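Review: Stumelia Home Handling Practice Guide (second edition) plus the card set

Rating: 4 out of 5

Quick one, typing this between shifts. Bought the Stumelia guide in July becuase our old in-house rules for hand-held gripper work were a mess. Two pages, one of them a parking map. We do household tasks mostly. Bedrooms, kitchens, small stuff in and out of boxes. Paired grippers, one per hand.

What you get: 203 pages spiral bound, 23 laminated cards, login for the online checklist. Login took a day to arrive. The cards are the bit you'll use.

First up, it's not a standard. Says so on page 2, good on them. It's a practice guide. If your client wants a certificate, this won't get you one, and the Kaltwood people I bought it from were a bit vague on that when I asked. Read the page before you pay.

The good

Plain words. Every rule is one line, then a short note, then a tick box. "Both tools in view before first grasp." "Hands behind the jaws." "Name the object before you lift it." A new starter can read a card in the time it takes the kettle to boil.

Chapter 4 is food packets and it's the best thing in the book. Grip on the sides, printed panel left clear, no squeezing across a seam if you can avoid it. Crisp bags get their own card. So do clear bags, where it's too easy to pinch one layer of film and think you've got the lot. Our old rules said "be careful with packaging". That was the whole entry.

Chapter 5, working out of a storage box. Approach from above, jaws open, stop over the pile, pick your item, then go in. Second tool waits to the side and doesn't cross over. Took us most of a Friday to get the hang of the waiting part. Everyone wants to go in with both at once.

Also a decent section on soft surfaces. Beds, quilts, couches. Most guides assume a bench. Beds sag, boxes tip, and a busy pattern under a see-through box makes it harder to judge where the rim is. Stumelia has you find the rim first with your eyes and say it out loud. Feels silly. We kept it.

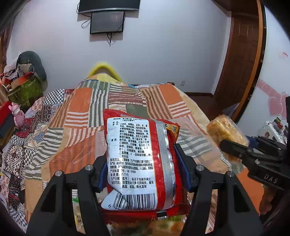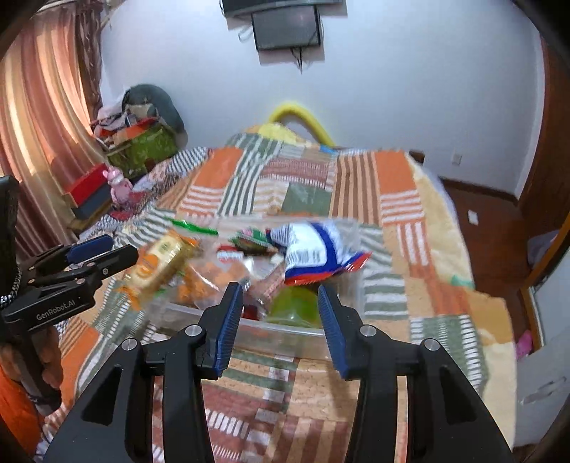
Snack packets on a patchwork bed cover, two grippers on the job. First photo has a red packet held by its sides, second has the jaws open over the clear box.

The not so good

Index is rubbish. Looked up "barcode", got sent to a page on footwear. Label stuff is really in chapter 4 under "faces", which I found by accident.

The privacy chapter is thin. Four pages for working in lived-in rooms, and most of that is a consent form. Form's fine. I wanted more on what to clear away before you start, what to leave, who decides. Some homes you walk into have clothes piled up, toys, family things on every shelf. The book says "agree the work area with the householder" and moves on. We wrote our own card for it.

Left-handers get one paragraph. One!

Tick boxes on the cards are too small for a whiteboard marker, and the lamination holds on to ink. Use a grease pencil. Two of our cards have started to peel at the corner already and they live in a drawer.

Section on fatigue says break every 100 grasps. Ok for packets. Way too long for bottles at the bottom of a deep box, where your wrist is bent the whole time. We halved it for those. Would like to see the next edition split it by task.

Compared with the others

We had the Dafis handbook before for a bit. Cheaper, nicer paper, written for factory arms with a few pages on hand-held tools stuck on the end. Fine if you've got a cell and a fence. No use in a bedroom.

Werar do a free checklist, single sheet. Honest bit of work and I'd start there if you're a crew of one. No notes though, so when someone asks why the second tool has to wait you're making it up.

Small tips if you buy

Punch the cards and put them on a ring. Read chapter 5 before chapter 4, the order's backwards if you're starting with a full box. Skip the glossary. Do the online checklist on a laptop, it jumps around on a phone and I lost a half-filled one twice.

Don't hand the whole book to a new person on day one. Five cards, then a practice box, then the rest over the week. We did it the other way with our first lot and they remembered nothing but the fatigue rule, funnily enough.

Shipping was slow, box was dented, book was fine. Refund window is short so check your cards are all there. Ours had a double of the bottle card and no card for jars, Kaltwood posted the missing one free of charge.

Would buy again, yes. Would wait for the third edition if you mainly need the privacy stuff.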